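**Ticket 104 - Arm won't take the phone pole from a person's hand**
Opened by: Wanda Boateng
Assigned to: Julián Sepúlveda
Status: open, waiting on reply
Site: Clurkstead office

Hi Julián, and thank you for being so patient with me on the phone Friday! I promised I'd write it all up properly, so get yourself a coffee, as I do go on.

You'll remember the big question from Corinne Benavides, who pays for all this: can the Overo do the little fetch-and-hold chores we do all day long? Take a thing from someone, hold it a minute, give it back. She isn't asking it to fold fitted sheets (I can't fold them either). Handing over a pole with a phone holder on top seemed like a kind place to start.

What we see is that the arm reaches out nicely, then either closes too soon and gets a handful of air, or pushes right past the pole with its fingers still open. Hollis Kincaid has the log open while I do the handing over, and he says the "object present" line flickers on and off the whole way in. 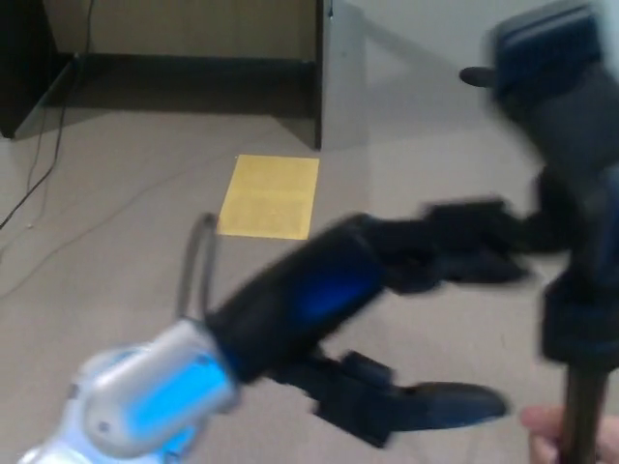 I've tried everything on your list, in your order:

1. Restarted the hand from the Utatow panel. No change.
2. Ran finger calibration. It passed, score of 86, same as last month.
3. Dropped the reach speed by 2 steps. Better! It waits longer before closing, but it still misses more than I'd like.
4. Offered the pole upright and kept my own hand low, well away from the holder. This helped the most.

My own guess, for what it's worth - and you know I'm a retired school secretary and no engineer - is that it can't make up its mind whether the pole and the person are one thing or two. A skinny black pole with a fat bit on top can't be easy. My grandson had the same trouble with umbrellas.

Once it does get hold, I've no complaint about the grip as such. The fingers go up high, close under the mount, and I'd like to know if that's on purpose. I'd have held it lower down myself. 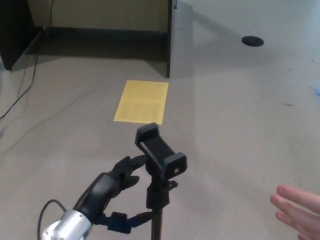

*Attachment 2: robotic hand on the pole, phone holder empty.*

**Questions for you**

- Can we tell it to aim lower on the pole, or does it choose for itself?
- Is the slower speed all right to leave on? Ezekiel Mbeki wants the old setting back for his shelf work.
- Should I try a real phone in the holder yet? I'd sooner not use mine.

**Reply, J. Sepúlveda, 4:15 p.m.**
Wanda, this is a lovely report, thank you. Leave the slow speed on, and save it under a new profile so Ezekiel can keep his. The high grip comes from the default target, and I can move it down for you. Please hold off on the phone. Could Hollis send me the full log, with the flickering part marked?

**W. Boateng, 4:40 p.m.**
Log sent, and the profile is saved as "Abernathy" after my cat. Corinne asked me for a yes or no on the chores, and I told her "not by itself yet, but it's a good listener." Leaving this open till the new target comes through.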